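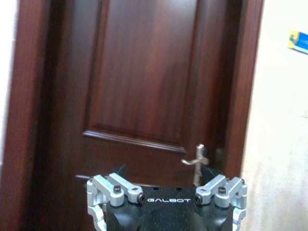
2 December 2025

Finish shop notebook, varnish trials, continued from the November pages.

Picked up where Darren left off. The second set of test boards has now had 12 days on the rack, so the oil varnish should be as hard as it is going to get before we have to give Brendetia an answer. Reminder for anyone reading this cold: they want interior doors in a dark red-brown, high gloss, and they want the next batch to match the ones they already have. We are choosing between the Tandholm long oil and the Dawber wiping varnish, both over the same dye and the same sealer.

Boards first. All are from the same plank, sanded to 180 and then 220, dye wiped on with a rag and left overnight. Sealer cut half and half for the first coat, full strength for the second. Carol mixed the dye and wrote the recipe on the lid of the jar. Please copy it into the book before the lid goes missing like the last one.

Tandholm, 4 coats. Good depth. Color leans redder than I expected, mostly in the lighter streaks. Brush marks leveled out on the flat boards but not on the one I stood up to dry, where there is a sag a couple of inches from the bottom. My fault, too much on the brush. Fingernail test leaves nothing. Water ring test, glass left overnight: faint ring in the morning, gone by lunch.

Dawber, 7 coats. Much thinner per coat, so the number is not as bad as it sounds, but it is still more days on the rack. Color closer to the customer's chip. No sags even on the upright board. Fingernail leaves a slight dent if you press hard. Water ring test: nothing at all, which surprised me. I would like to see that repeated, as I may have used a colder glass.

Dust. Same problem as in November. Both sets have nibs in the top coat and I could feel them before I could see them. Dennis thinks it is coming off the overhead heater when it kicks on. I turned it off for the last coat on boards C and D and those two are cleaner, but it was also a quiet afternoon with no sanding going on, so I am not ready to blame the heater. Next time: heater off, sanding as normal, and see.

Moldings. This is where I think we will lose time. On a flat board anything looks good. Where a raised panel meets the molding the varnish wants to collect in the inside corner, and it stays soft there for days after the face has cured. Sânziana's method is to do the molding first with an inch brush, nearly dry, then the groove, then the panel face, then go back to the corners with the brush wiped clean and pick up whatever has settled. I tried it on the scrap panel and it works. It is slow. Doing the panel face first was a mess — don't bother trying it again.

Gloss readings, with the Lumis meter. Calibrated on the black tile before starting. I took readings along the grain and across it on every board and the across numbers were lower every time, as you would expect with open grain. The actual figures are on sheet 283 in the binder. Tandholm is higher on average, Dawber is more even from one end of the board to the other. Poppy asked whether the customer would notice the difference by eye. I put both under the strip light and couldn't pick them apart until I bent down and looked along the surface.

Leaning toward Dawber for the color and the sags, if the schedule allows the extra coats. Darren prefers Tandholm with a touch less red in the dye — that would mean a new set of boards.

To do:
Repeat water ring on both, same glass, same water.
Heater test as above.
One full scrap panel in each varnish, stood upright.
Order more inch brushes. The ones in the drawer are shedding.
Ask Brendetia if the edges get the same finish as the faces. Their note doesn't say.

Dirty rags went out flat on the rail, not in the bin. Two were balled up by the sink this morning. Don't do that.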